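About Pretesance

Pretesance is a small company in Ekbridge. We started in 2012 with the repair of sewing machines, and today we teach robots to handle clothes. We are 15 people.

Our open day

Every January we open our doors on a Friday. Last time 293 visitors came, many of them from Tristhorpe. The demonstration is the same work we do each day: one person, two hand-held grippers with yellow fingers, and a navy top on a bamboo mat. 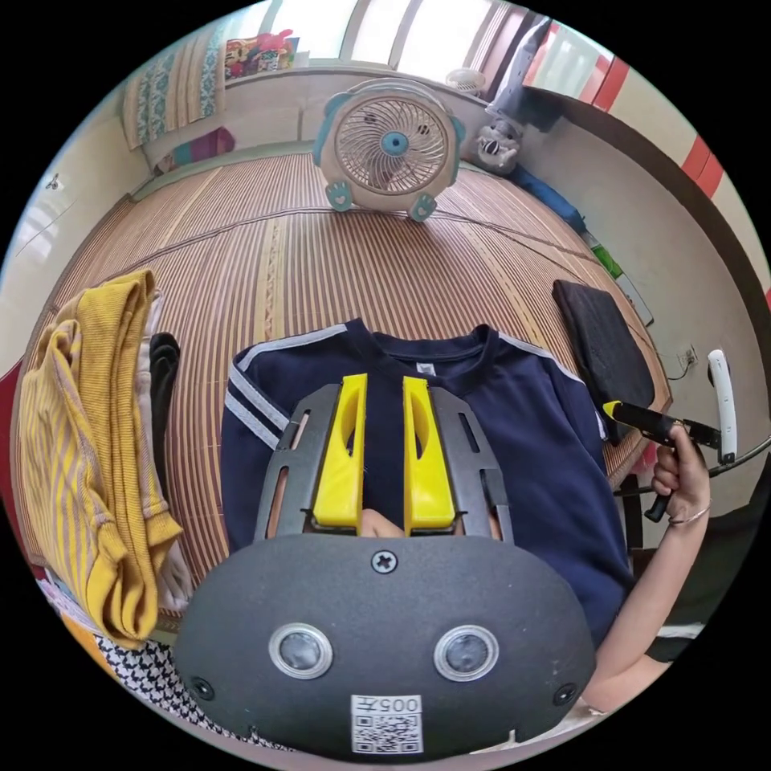
What you can try

Visitors may take the grippers for themselves and fold a shirt. It is slower than with bare hands - please be patient with the sleeves.

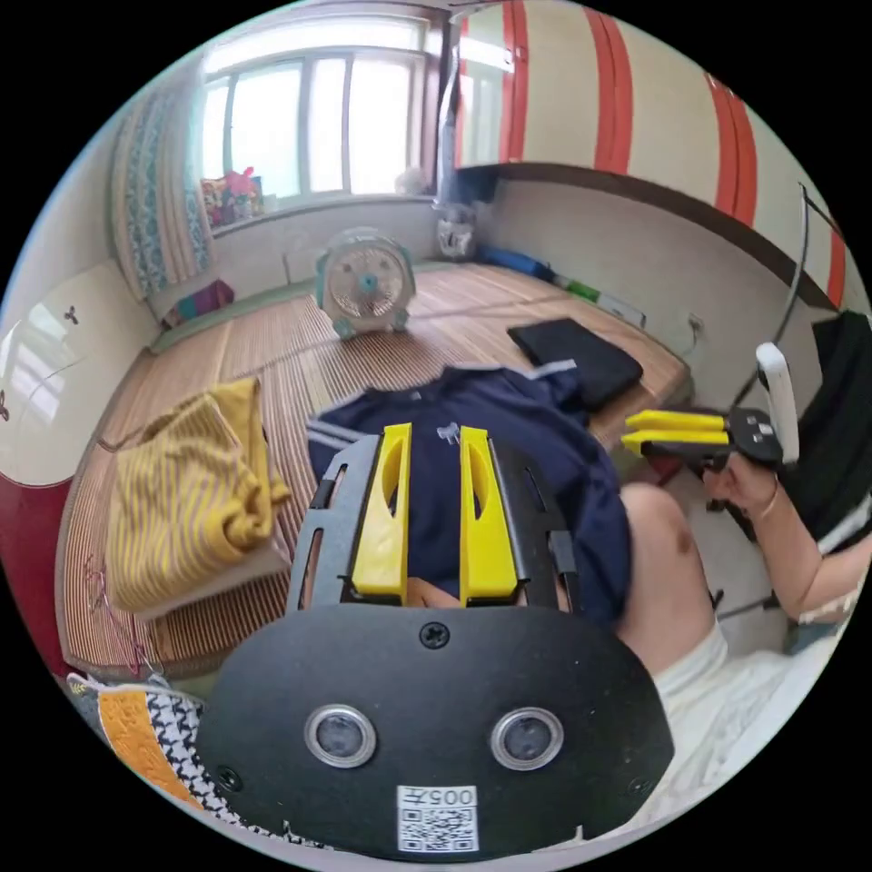
Children are welcome from the age when they can hold a gripper in each hand. The Janssen school sends us a class each year, and we keep 2 hours in the morning only for them. Coffee is free. To book a place, write to our office or call at the front desk.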